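Search this site Type and press enter Go

The Wallpaper Years

Saturday, July 7, 2018

I have been trying to write a eulogy for my landlord's wallpaper since January, and it keeps turning into a complaint, so let's call it a complaint.

When I moved into the place on Grenumach the lease had a clause, number 40, stating that the tenant would not paint, cover, strip or "otherwise discourage" the wallpaper. I signed it. I was young and the rent was low and I thought discourage was a funny word. The hall had ducks in it. The bedroom had sailboats, every one of them heading for the radiator. The kitchen had pears, big brown ones, and for the first month I ate standing in the hall with the ducks.

You get used to a pattern in stages. First you hate it. Then you stop seeing it, and you think you've won. Then one night with a fever you see it again, and you find out that one duck in every row is looking at you and the rest are looking at the duck.

My friends with plain white walls were very kind about it. They said it had character. People say that about things they would pay to have removed.

What finally happened is that I left. I now rent in a newer building with walls the color of a filing cabinet, and I was so happy there for 4 weeks. Then I started looking at wallpaper in the evenings, on my phone, in bed, like a person with a secret. Florals, to begin with. After that I went looking for fruit, and fruit is where it gets serious. There are apples out there in raspberry and salmon pink, on a cream ground, big enough to be seen from the street.
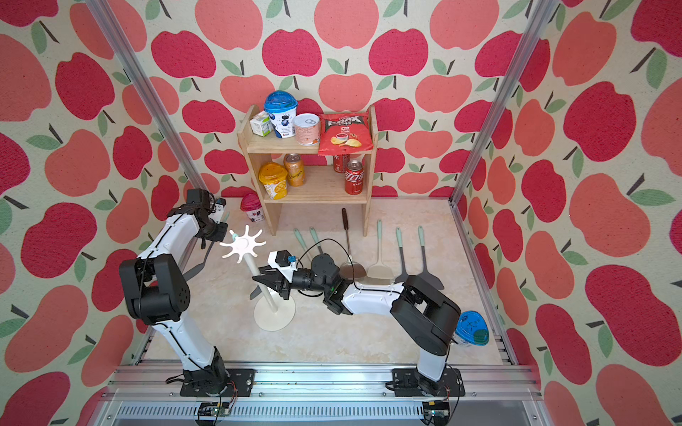
Karlijn Prins wrote to me after my last post on this and said I was being a coward. Her view is that anyone who spends that many evenings looking at fruit should buy the fruit, hang it badly, and learn to live with the seams. She has done three rooms that way and says the seams stop bothering you once you put a bookcase in front of the worst one.

I take the point, but I've priced it. The paper I like from Van Loon comes to 345 for the one wall, before paste, and you are supposed to buy an extra roll in case you ruin one. I know myself well enough to buy two. The cheaper stuff from Skinau comes with the glue already on it and a leaflet that says it peels off clean, and I have lived long enough to have opinions about things that peel off clean. I had a bathroom hook once that took a piece of the wall with it the size of a slice of bread.

There's also the matter of the repeat. A small repeat makes a room look busy and a big one makes you look at the corner all day, where half an apple meets the wrong half of another apple. My father papered our dining room one summer and lost the repeat somewhere behind the door. We ate there for years and he always took the chair facing the other way.

So I've sent off for samples. They arrive in envelopes, each one big enough to show you half a leaf, and I tape them up and walk past them pretending to be a guest. So far the guest likes the apples. The guest doesn't pay the rent, though, and the guest has never had a fever in there.

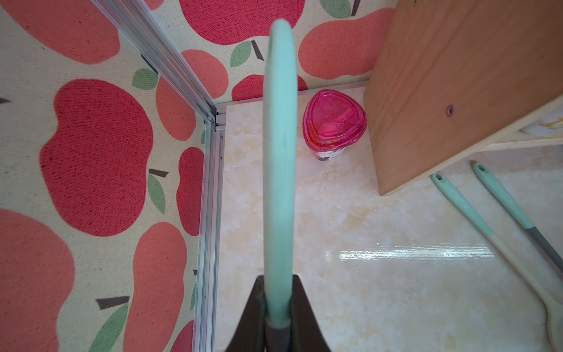 Mint green in front, apples behind.

I've asked the new landlord if I can paper the wall by the table. He wrote back with one word, "Why?", and I have been working on my answer since Tuesday.

Contact Copyright Back to top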